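Mistville Weather Watch Group
Minutes of the spring meeting
April, by the group secretary

The meeting opened at 7:05 p.m. in the upstairs room of the town library. There were enough members for voting. The minutes of the winter meeting were read and accepted with one correction: the low temperature written for the night of the ice storm was from the hill station, not from the river station.

1. The March windstorm

The chair gave a short report on the windstorm. The strongest gust measured by our own stations was 97 kilometers per hour, at the school station on the hill. The river station stopped sending data during the evening and started again the next morning, so we have a hole in the record exactly at the most interesting hours. The members agreed that this hole will stay empty in the yearly table. One member proposed to fill it with an estimate from the hill station, but the two places are too different in wind.

There was a longer discussion on the warning time. Several people said that the phone message from the town came when the branches were already on the road. Others received it much earlier. The secretary will write to the town office and ask in what order the messages are sent, and if the streets on the east side are in the same list.

2. Rain gauges

We have now 5 manual gauges in use. The one behind the fire station reads too low when the wind is from the west - the new storage shed is too close to it. It was decided to move it to the open grass near the parking lot. The old and new places will be written in the station book with a clear note, so that a later reader does not think the climate has changed there.

Observers are reminded to read the gauge at 7 a.m. and to write the amount for the day in which it is read. Two different habits were found in the sheets from the winter. The sheets will be corrected where the observer still remembers, and marked as doubtful where this is not possible.

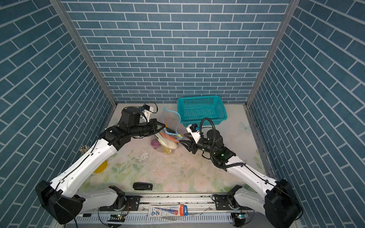

A trace of rain must be written with the letter T. A zero means that no rain fell, and an empty box means that nobody looked. Please do not use a small line, as it was read as a number 1 in February.

3. New automatic station

Two offers were received for a station to replace the one at the river. The offer from Zelix is 3000 dollars, with the mast and the first year of data service. The offer from Poltus is lower, but the mast and the battery box must be bought separately, and it is not clear from the paper if the snow sensor is part of it. The members asked for a second, complete offer from Poltus before any vote.

It was also asked if the station can keep its readings in its own memory when the connection is lost. After what happened in March, the meeting considers this a necessary condition. The secretary will put the question to both firms in writing. The decision is moved to the next meeting.

4. Hail pads

The hail pads worked well last summer, although only two of them were hit. The group will put out new pads before the end of the month. Members who want one in their yard can sign the paper at the library desk. After a hail fall, please write the time, take the pad inside, and do not press on the foam. If you also collect hailstones, put them in the freezer in a closed bag and measure the largest one across its widest side.

5. Cooperation with Olvera

The observers in Olvera have asked if we can share our daily rain tables with them. They lie downstream and would like to have our numbers before noon. The meeting was in favor. In exchange they offer their river level readings, which we do not have at the moment. A trial will run until the end of summer - after that both groups will look if it is worth the work.

6. Money

The account has 600 dollars after the payment for batteries and cables. This is not enough for the new station, and the group will ask the town for support. A draft of the letter was read aloud. It was found too long, and the part on the history of the group will be cut. The yearly contribution of the members stays the same.

7. Other points

The key to the roof of the school must be returned to the school office on the same day. It was missing for a week in March.

The cloud photo evening was moved to the fall.

One member asked for a printed table of wind speeds in miles and kilometers per hour. Copies will be at the next meeting.

The meeting closed at 8:50 p.m.

Related items
Minutes of the winter meeting
How to read a manual rain gauge
Station list and map
Snow depth tables for the past season

Contact the secretary | Copyright Mistville Weather Watch Group | Back to top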